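Skurkico releases Sesallow 2 for recording robot demonstrations by remote control

Simulated kitchen tasks, hand guiding and two-arm teleoperation now share one file format

GWILLIAM, April - Skurkico today released Sesallow 2, a software package for teaching manipulation tasks to robots by demonstration. The release adds teleoperation of two-arm robots in simulation to the hand-guiding mode that shipped with the first version. Demonstrations recorded either way are written to the same file format and can be mixed in a single training set.

Sesallow 2 is available to existing license holders as a download. New licenses are sold per workstation.

Two ways to record

In hand-guiding mode, the operator holds the arm at the wrist and moves it through the task while the joints are held in gravity compensation. Sesallow logs joint positions, gripper opening and camera streams. This mode suits single-arm work at a bench, such as insertion and sorting. It is less practical with two arms, where one person has to hold both wrists and still work the grippers.

In teleoperation mode, the operator uses a pair of handheld controllers. Each controller drives one arm, and the trigger sets the gripper opening. A clutch button releases the arm so that the operator can bring the hand back to a comfortable position before continuing. The same controllers drive either a physical robot or a simulated one, and the operator can switch between them from the session menu.

"Most of our customers started with hand guiding and ran into the two-arm problem within the first month," said Gyula Csonka, head of product at Skurkico. "They wanted to open a drawer with one gripper and put something in it with the other. That is hard to show by pushing the arms around, so we moved it to controllers."

The Flemard task library

Sesallow 2 ships with Flemard, a library of 26 household tasks set in simulated kitchens and utility rooms. Tasks include opening and closing drawers and doors, moving objects along a countertop, and placing objects in containers. Wall finishes, furniture colors and object positions are changed between episodes, so that a policy trained on the recordings does not depend on one room layout.

Flemard includes a starter set of 3419 demonstrations recorded by Skurkico operators. Each was replayed in the simulator from its stored starting state, and 3214 reached the goal on replay. The remainder are included in a separate folder and labeled as failed replays. Customers who train on failures as well as successes can load both.

"We kept the failed ones on purpose," said Rhydian Landeg, who leads the simulation team. "A replay can drift when contact is involved - a finger slips off a drawer edge and everything after that is wrong. If you are working on recovery, those are the files you want."

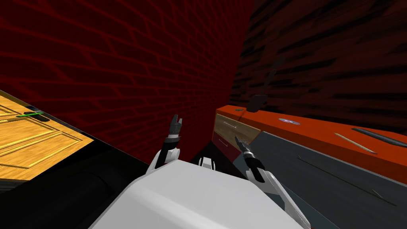 A simulated room in Sesallow 2, with a two-arm robot facing a corner between a paneled door and a cabinet with drawers.

Changes to the operator view

The operator can choose a view from behind the robot body, a view from either wrist, or a free camera. Views can be changed during an episode without interrupting the recording. The view in use is stored with each time step, which allows reviewers to check what the operator could see when a grasp was made.

Sesallow 2 also adds an episode editor. Idle time at the start and end of a demonstration can be trimmed, and long recordings can be split into named segments. Edits are stored alongside the original file and can be undone.

Requirements and support

Teleoperation in simulation requires a workstation with a discrete graphics card. Hand guiding on physical arms requires a controller that exposes joint torque mode. Recordings made with the first version of Sesallow open in Sesallow 2 without conversion, but files saved in the new version cannot be read by the old one.

Phone support for the release is open on weekdays and, through the end of April, on Saturday mornings. The support line can be reached from the Skurkico switchboard at extension 608.

About Skurkico

Skurkico develops software for robot teaching and simulation. The company is based in Gwilliam.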